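The Quiet Joy of a Really Good Count

Prustmont is a small town with one long high street, two bridges and a very large sports hall, and for one night each May the sports hall becomes the best place in the county to spend an evening. I mean it. I have been to concerts with less atmosphere.

The occasion is the local election count. Ballot boxes come in through the side doors from ten o'clock, the tables are already set out in long rows, and by half past ten the whole building is humming with the sound of paper being unfolded. This year I had a seat in the gallery and a flask of tea, and I stayed until the very last ward was declared - well past four in the morning, with birds going outside and my coat over my knees.

I grew up thinking of counting as the dull bit between voting and finding out who won. The television shows you a blur of hands and then a stage with rosettes on it. But the hands are where all the interest is! Watch one table for an hour and you start to see how much thought has gone into it.

First, slow is fine

The opening stage in Prustmont has nothing to do with who voted for whom. Every paper from a box is tipped out, flattened and counted face down, and the total is checked against the figure written down at the polling station. If the two agree, the box moves on. If they differ, it is done again, by a different pair.

I saw one box from the Jasow estate go round three times. The first count was a single paper out, and so was the second, in the other direction. On the third go it matched, and the whole table sat up a little straighter. A single paper! In a ward where the winner was home by 360 votes, it could never have changed a thing, and they chased it all the same.

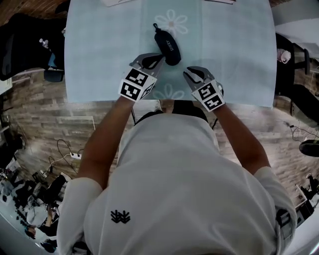

The bundles

Once the totals are agreed, the papers are mixed with those from other boxes in the ward, so that no one can say how a particular street voted. Then they are turned face up and sorted by candidate, and at last the bundles begin to grow.

Prustmont bundles in lots of 100, each with a coloured slip on top and an elastic band around the middle. The bundles go into racks at the end of the table, and this is the moment when the party people come alive. They are allowed to stand on the far side of the barrier and watch (no touching, no leaning over), and most of them have a clipboard and a system of marks that only they can read. From the gallery you can follow the mood of a ward simply by seeing who has stopped writing.

It is all wonderfully open. Anyone who has been properly accredited can watch every stage, and an agent who thinks a paper has gone on the wrong pile can say so there and then. I heard it happen perhaps a dozen times. Each time the bundle was opened, the paper was looked at, and people nodded and carried on.
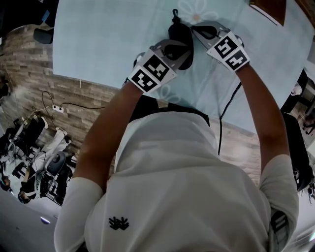
Hands at work over a pale blue table.

Then come the doubtful papers, which deserve a feature of their own. These are the ones with a tick and a cross, or a name written in the margin, or a small drawing of a dog. They are held up one by one in front of all the agents, and a decision is made out loud. Ornus ward had 28 of them this year, and the discussion of whether a smiley face in a box counts as a clear preference was as good as anything on the radio. (It does, if there is only one smiley face.)

The question that comes up every year is whether machines should take over. The neighbouring district of Issa tried scanners for one set of elections and went back to paper and people the next time round. Their report ran to 35 pages and I have read every one of them, which probably tells you what sort of person I am. The scanners were quick, it said, and broadly accurate. The trouble was that the agents had nothing to look at. Papers went in at one end and a number came out at the other, and the losing side had to take it on trust.
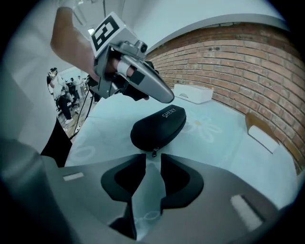

And trust is easier to give when you have spent six hours watching someone earn it. I spoke to agents from four parties over the course of the night, all of them tired and two of them on the way to losing badly, and none had a word to say against the count itself. They grumbled about the weather, the leaflets and the price of the crisps in the machine by the changing rooms. One told me she had come to her first count ready for a fight and had ended up helping to look for a dropped elastic band.

There are things I would change. The gallery could do with better sound, as half the announcements are lost somewhere near the basketball hoops. A board showing which boxes have been checked would help people who arrive late. And it would be lovely to see more young faces up there; sixth formers studying politics would learn more in one evening than in a month of notes.

If you would like to go, you will need to apply to the elections office in good time, take some proof of who you are and agree to the rules on secrecy. Bring a cushion. The seats at the left-hand end have the best view of the doubtful papers, and the tea urn is switched off at two.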